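Brestel thread, collected
By the Callus page
7/26/23

We've had the keys to the old house in Brestel since December and most of the work so far has been interior doors. A few posts on what we've learned, for anyone with the same job ahead of them.

Start with the hinges. We spent two evenings planing the bottom of a bedroom door that was catching on the floor, when the top hinge was loose the whole time. Tighten every screw before you take any wood off.

If the screw just spins, the hole has worn out. Take it out, glue in a couple of matchsticks, let it dry overnight and put the screw back. It has held on every door we've tried it on.

Panelled doors take far longer to clean than flat ones. Dust sits in the moulding and goes sticky when you wipe it with a damp cloth. Use a dry brush first, then the cloth.

We were quoted 900 for stripping and refinishing all the doors on the ground floor. That was a fair price but we said no. Most of them only needed a wash and some wax.
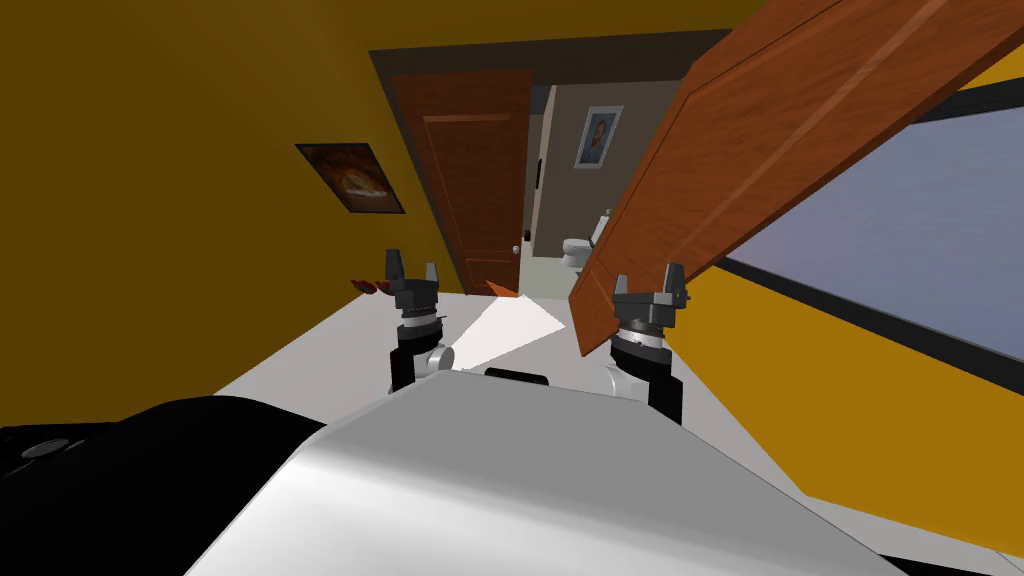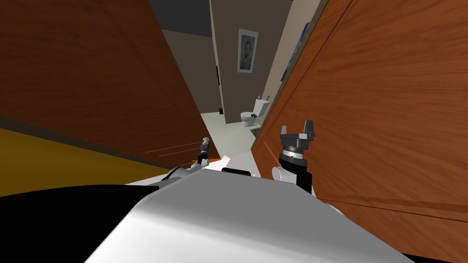
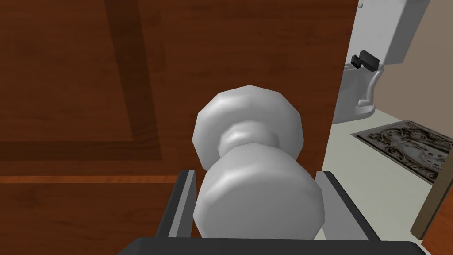
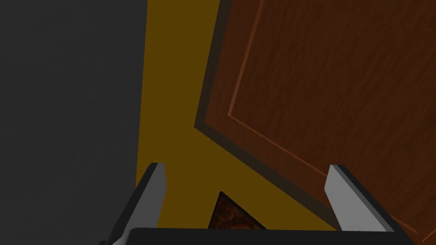 Reddish-brown wood grain in the second and third, mustard yellow in the last.

Someone asked about colour. Brown doors look heavy next to a white wall and people tend to paint the door. Try painting the wall first. Ochre or a dull yellow is kind to reddish wood and you can go back over it if you hate it.

Get the tester pot and paint a big patch, bigger than you think you need. Ours looked fine at midday and green by lamplight. We went one shade warmer and it settled down.

On wax – thin coats, and leave them alone in between. We put the first one on too thick and it stayed tacky for 9 days. It had to come off with white spirit and a lot of old T-shirts.

Handles next. The reclamation yard at Zemengate has boxes of them, mostly unsorted. Take the spindle with you, as the sizes vary more than you'd expect. We came home with 11 handles and 2 of them didn't fit anything.

Sticking in summer is normal. Wood takes up damp from the air and swells, then shrinks back when the heating goes on. If a door only catches for a few weeks a year I'd leave it. Plane it in July and you'll have a draught by winter.

If you do have to plane, mark the tight spot with chalk, take the door down and work from the corners towards the middle. Going the other way splits the edge. Seal the bare wood the same day.

The Arnaud latch on the back bedroom is still stiff after cleaning. Graphite helped a bit, oil made it worse. I'll post again if we get it sorted.

Stairs are next – four loose treads and a handrail that moves when you lean on it.

Recent threads
Lifting old carpet without wrecking the boards
Sash cords, part two
What we paid for at Zemengate
Damp in the back bedroom

Contact | © Callus 2023 | Back to top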